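Section 7. Recovering from a Contact Stop at a Countertop Appliance

7.1 When to use this section

Use this procedure when the Grulier arm has stopped in the simulated kitchen with fault 461 (unexpected contact, distal link) and the target is an appliance on the counter. The toaster task in the Munport kitchen produces this fault more than any other task in the set. Faults on the drawer and cabinet tasks are covered in Section 8.

Do not clear the fault from the main panel first. Clearing it discards the contact log, and the log is needed in step 4.

7.2 Before you start

You need operator rights on the scene server and the session number of the failed run. If the run was started from a batch, pause the batch. A paused batch keeps its place for 900 seconds and then moves on to the next run.

CAUTION: If the session is mirrored to a physical arm, press the stop button on the physical arm before doing anything in the simulator. Jog commands issued during recovery are passed through the mirror at full speed. Unlink the mirror only after the stop light is on.

7.3 Procedure

1. Open the failed session and select Hold. The arm keeps its last pose and the physics clock stops.

2. Switch to the counter view and find the gripper relative to the toaster. Check the upper joint against the wall cabinet as well. Both sit in a tight space and either one can be the source of the contact.

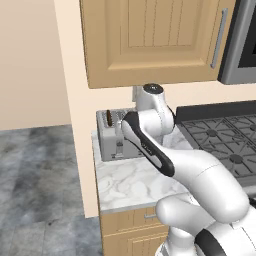
Figure 7-1. Arm at the toaster, counter view. Upper joint below the wall cabinet.

3. Turn on the collision shapes (View > Shapes). The collision shape of a link is slightly larger than the visible shell, so a link can be in contact when there is still a gap on screen.

4. Open the contact log and read the last entry. Write down the two body names and the peak force. If the peak is over 500 N, the solver has failed and the pose cannot be trusted. Go to 7.5.

5. Set the jog speed to Low. Jog the gripper straight up in the tool frame until the contact entry closes. If the log names the wall cabinet, jog away from the wall first and then up.

6. Retract along the approach path to the waypoint marked PRE. Do not use Home from a pose over the counter. Home plans in joint space and may swing the elbow through the counter edge or across the range.

7. Clear the fault. The status line should read Ready. If it returns to 461 with the arm clear of everything, restart the scene server. 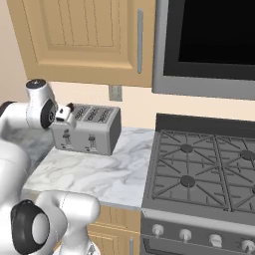

8. Run the approach again with Step mode on, and stop at each waypoint. Compare the fingertip position with the slot and lever markers on the toaster before allowing the next move.

9. If the approach completes, turn Step mode off and resume the batch.

NOTE: Step mode does not slow the arm between waypoints. It only adds a stop at each one.

7.4 If the fault repeats

Two repeats at the same waypoint usually mean the toaster pose is out of date. This was first logged at the Gradstead site in May, after the counter asset was replaced and the appliance offsets were carried over unchanged. The toaster was offset 37 mm toward the wall and the planner kept using the old position. Reload the appliance offsets from the Alvarado asset package, then repeat steps 5 through 8.

Do not raise the contact threshold to get past the fault. Runs recorded with a raised threshold are rejected at review.

7.5 Solver failure

End the session without saving. Export the contact log and the scene state, and send both to Simone Arruda with the session number. Leave the run marked Failed.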